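From the Hemmin Kitchen: Save Your Crusts

I have been meaning to write about breadcrumbs since before April, and every month something more pressing has pushed them off the page (last time it was the oven door, which now closes properly, thank you to everyone who asked). 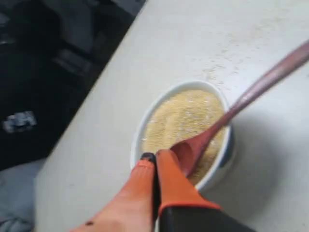 So let me finally make my case. We get through a great deal of bread at our shared suppers, and for years the heels and the dry ends went home in somebody's coat pocket for the ducks, or else into the bin. Then Ratree Inthanon joined our cooking circle and started carrying them off in a paper bag, and the next time she came back with a jar of crumbs so nice that we put them on everything we made that evening, including, I'm sorry to say, the rice pudding.

Her way of doing it is very simple. Tear up the bread, spread it on a tray and leave it in a low oven until it snaps when you bend it. Don't let it brown much, as it will get its color later in the pan. Let it cool all the way down and then crush it with a rolling pin, or run it through a food processor if you have one and don't mind washing it. If you like a finer crumb, shake it through a sieve and put the big bits back for another go. I am lazy and leave mine a little rough.

Keep them in a jar with a tight lid, and please write the month on it! They hold up well for a few weeks in the cupboard and a good deal longer in the freezer, where you can scoop out what you need without thawing anything.

When it comes to using them, I like to tip some into a wide bowl and leave a spoon in it while I cook, so that I'm not forever putting floury fingers into the jar. A spoonful goes over the macaroni, another into the meatballs, and whatever is left gets fried in butter with a bit of garlic and thrown over green beans. Dariusz Stępień does the same for cauliflower, the way his mother made it, and he is generous with the butter (very generous, and we have all been back for seconds).

He has promised to make it at our next supper, along with potato dumplings rolled in sweet crumbs and cinnamon, which I have never tasted and am looking forward to more than is quite dignified. We have seats for 36, and last time they went quickly, so do put your name on the sheet by the kitchen door if you'd like to come. Supper is free for members and 2 dollars for guests.

If you have bread going stale at home, bring it along in a bag, any kind except raisin. Rye is very welcome. Ratree will be in the kitchen from four in the afternoon and would be glad of another pair of hands for the crushing, and there is an apron for anyone who forgets theirs. Empty jars are wanted too, washed, with their lids.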